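Progress report: repair and reuse of school tablets, second period

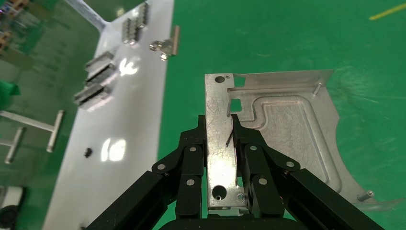
Gripper with an aluminum panel, over the green floor.

Submitted by Mahsa Rahimi, Fomton, 24/06/2026
To: Ebere Anozie, Niltdale Fund

1. Where we are now

In this period we received the tablets from the schools of the Niltdale district and began to prepare them for second use. The total number received is 630, the same as in the delivery list. All of them are the Jirkik 10-inch model with 64 GB of storage. The first check of every tablet (screen, charging port, battery, Wi-Fi) was finished in March, as in the plan.

The common problem is the battery. Many tablets still start, but they lose their charge before the end of a school morning. The second problem is the charging port, which becomes loose when children pull the cable from the side. The screens are in better condition than we expected, thanks to the rubber covers that most schools bought.

2. Batteries

We ordered replacement batteries from Asadi. The first shipment arrived two weeks late, and in one box of 40 the connector was for an older model. Asadi accepted the return and sent the correct ones without extra cost. Shahab Hosseinzadeh has now written a short receiving check, so that we open a sample from each box on the same day it comes.

3. Software

Azadeh Safavi prepared the system image that we install on each tablet. It removes the accounts of the former users, sets the language and installs the reading program and the math program. The installation takes less time than before, but the tablet must stay connected to power until the end. When it was disconnected in the middle, we had to begin again from zero.

We also have a question which is still open. The maker of the tablet will give security updates only until next spring. After this date the tablets can work, but we do not advise using them for e-mail or for any personal information. Please tell us if the Fund wishes that we write this in the letter to the schools – we have a draft ready.

4. Changes from the plan

The keyboards are postponed. The offers we received were above the budget line, and two schools wrote that they prefer spare chargers. We ask for your permission to move this money to chargers and cables. The total budget stays the same.

Pouran Farahani joined the team to answer the calls from teachers. Most of the calls concern forgotten passwords and tablets that do not find the school network.

5. Next period

– finish the battery replacement for the tablets with the weakest results
– deliver the first group to the primary schools before the new school year
– hold one training session for teachers, in the afternoon
– send you the table of costs with the copies of invoices

The invoice for the second Asadi shipment is not yet in our accounts. I will send it separately when it comes.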